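Public toilets at Lerine market to stay open later

The public toilets beside Lerine market hall will stay open until 9pm from March, after traders and shoppers complained that the doors were being locked while stalls were still serving.

At present the block closes at 5.30pm. The town council agreed the longer hours at its last meeting and will review them in the autumn.

A survey carried out for the council by Solla, a local research firm, drew 627 replies. Most people who took part said they used the market at least once a month, and later opening was the change they asked for most often. Cleaner floors and better lighting on the path from the car park came next.

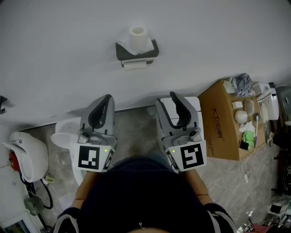 A wall-mounted toilet paper holder with a roll on top.

Cleaning will be done by Lomura, which already looks after the bus station and the library. Its staff will make an extra visit each evening before locking up. The council has also set aside money for new taps and a baby changing table in the accessible cubicle.

The charge will remain at 40p. Season tickets for stallholders will be sold at the market office as before, and existing tickets will cover the new hours.

The market draws over 1,000 visitors on a busy summer evening, when the food stalls trade into the night. Barbieri, the bakery at the corner of the hall, has let customers use its own toilet after the block closes, but will stop doing so once the new hours begin.

The block will shut for two days at the end of February while the door locks are changed. The toilets at the bus station will be open as usual.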